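Notebook, Muswood bench, December
Bimanual collection, container tasks, continued from previous entry
Operator: me until 11:30, then Yu-na Song. Resets: Genowefa Sikora.

08:50

Homed both arms. The left arm went through its routine cleanly. The right one stopped on joint 4 with the same following error as before, cleared it, homed on the second attempt. If it happens a third time I will swap the cable with the spare and see whether the fault moves with it.

Checked time sync between the cameras and the joint log by closing both grippers in view of all streams and reading off the first frame with movement. Offset is inside one frame on every stream. The overhead stream had been the one lagging. Restarting the recorder after changing the exposure seems to have cured that, so the order is now: set exposure, restart recorder, then do the sync check. Doing it the other way round is what spoiled the first batch.

Exposure is locked on all streams. White balance is locked as well. Please leave both alone even if the picture looks dull in the afternoon.

09:15

State of the set before starting: 1264 episodes accepted across all container tasks. The policy trained on these (Rultalitz config, unchanged since the last entry) does well when a rigid item goes in or comes out, and poorly with anything that folds. Failures on soft items fall into two groups.

a) Fingers close above the item. The gripper descends to the depth it would use for a rigid block and closes on air, then lifts and carries on with the rest of the task as though it were holding something.

b) Fingers catch the item and the wall of the container together. The container then lifts or slides. Sometimes the other arm comes in to steady it, too late to be of use.

Group (a) I put down to the data. In the early episodes the soft items were nearly all laid flat or folded once, at much the same height every time. Group (b) is partly data and partly the clear containers. Depth on the clear walls is poor and the learned policy only sees colour anyway, so it has to find the rim from highlights and from the thicker band at the top.

Plan: collect episodes with crumpled bags in clear containers, varying how far down the bag sits and where the container stands on the table. Target for this block is 300 accepted.

09:30

Protocol as used this morning, written out so the next shift does the same thing.

Start pose: both arms raised, grippers open, fingers clear of the rim. Do not start from the parked pose. Episodes starting from parked have a long approach with nothing in it and the model spends capacity on it.

Placement: container anywhere in the left half of the table for the first part of the block, right half for the second. Resetter chooses the spot, operator does not ask for it to be moved unless it is out of reach.

Item: one bag, crumpled by hand and dropped in. It is not to be arranged afterwards. If it springs out, drop it in again.

Task: near arm takes the bag out, other arm may steady the container by the rim or stay out of the way. Bag is put down on the open part of the table and released. Both arms return to start pose. Stop recording when both are still.

Labels: success, partial (bag out but dropped early or container moved), fail. Fails are kept in a separate folder and do not count towards the target. Recoveries inside an episode are wanted. If the first grasp misses, go again without stopping the recorder.

Time limit per attempt is 15 seconds from first motion. Over that, stop and label it as a fail.

10:05

First stretch done. Notes from the operator side.

The leader arms feel heavy at the bottom of the stroke and I was tending to stop short. Watching the wrist view helps more than watching the container directly. From where the operator stands, the near wall distorts whatever is behind it and the bag looks higher than it is. I suspect this accounts for a fair share of the misses in the older episodes, which would mean we taught group (a) ourselves.

Tried two approaches for the grasp. Straight down the middle with fingers wide, and along the wall with one finger inside the rim. The second is more reliable by hand but gives more contact with the wall, which is what we do not want copied. Used the first for everything after that. Mixed strategies in one set have cost us before: with the pick-up from Herrero trays, half the operators went left first and half went right, and the policy hovered in the middle.

Gripper force limit reduced one step. At the old setting the fingers pulled through thin film and let go of it. At the new one the bag holds and the motors do not complain.

10:40

Stopped to look at replays. In six of the episodes marked success the bag touches the rim on the way out and drags the container slightly. By the protocol these are partial. Relabelled them. Operators should look at the container base at the end of each episode, before pressing the key, and compare it with where it stood at the start.

Also changed the key mapping. Success and discard were next to each other. Discard now needs two presses.

11:30

Handed over to Yu-na. Her pace is slower than mine and her paths are smoother, and on past form hers train better. I would take fewer episodes from her over more from me. Added operator ID to the metadata so this can be tested properly instead of argued about.

Genowefa asked whether the resetter's hands need to be out of view before recording starts. Yes, and for at least a second. There is a run in the older data where a hand is withdrawing at frame zero, and the policy trained on it waits for a hand at the start.

13:20

Second stretch, container on the left. Starting state for the current condition, bag low in the bowl:
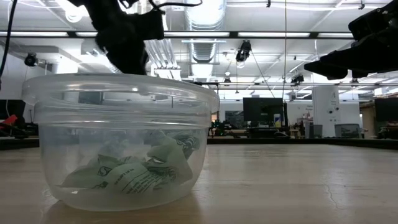 Bohdana Marchuk, reading this over at the bench, thinks the condition is too narrow: one colour of bag with one kind of print will teach the policy to find the print, and she would sooner have fewer episodes per item and more items, even if the block takes another shift. She also wants the printed side turned under in a fair share of the resets.

I agree on the first point and am less sure of the second. Turning the print under by hand is a form of arranging, and arranging is how we got the flat bags. A better way is to add plain bags and leave the crumpling to chance. Will split the remaining target across more items and keep the drop-in rule as it stands.

14:10

Item list for the rest of the block, to be rotated after each run and not within one:

printed bag, as now
plain clear bag, thin
plain opaque bag, heavier film
folded cloth, dropped in from above
paper wrapper, crumpled

The clear bag in a clear container is going to be hard on everyone. Keep it in. If the operator cannot see it in the wrist view then the episode is not fair to the model either, so discard those at the start and do not record them as fails.

14:45

Right arm, joint 4, third fault. It tripped during the return to start pose, no contact with anything. Swapped the cable with the spare and ran the joint through its range by itself for a few minutes. No repeat so far. Old cable is bagged and tagged in the drawer. Kazimiera Kalinowski has the tester and will look at it.

The episode in progress at the time was discarded. The one before it shows a small step in the joint 4 trace near the end. Discarded that too.

15:30

Quick offline check on what was collected today, before any training. Plotted gripper height at first closure against episode number. In the old set it is a tight band. In today's it is spread over most of the depth of the container, which was the point. Spread in the horizontal position is still poor, with a cluster in the middle of the left half. The resetter drifts back to the same spot without meaning to. From the next session the position comes off a printed list.

Tsion Nigatu suggested fine-tuning from the present checkpoint on the new episodes alone, to get an early reading. I would prefer to mix old and new. Last time we tuned on a single condition it forgot the rigid items inside a few thousand steps. Compromise: she runs both overnight on the Vondden machine, same number of steps, same seed, and we compare on the fixed evaluation set of starting states.

For that evaluation: clear container only, left and right halves, item chosen by draw, same person resetting throughout. Score the grasp and the container movement separately. A single success figure hides the difference between group (a) and group (b), and they need different fixes.

16:20

Around a third of the target accepted, after relabelling. Data copied to the server, checksums match. Local copies to stay until the overnight run has loaded them without error.

To do next session:

position list for resets, printed, at the bench
sync check after exposure, in that order
watch joint 4 on the new cable, note any fault with the time
lower the leader arm counterweight by one notch and ask Yu-na if it is better
right half of the table, start with the heavier opaque bag
look at why the wrist stream drops a frame when the recorder closes a file

Arms parked, power off at the bench switch 16:35.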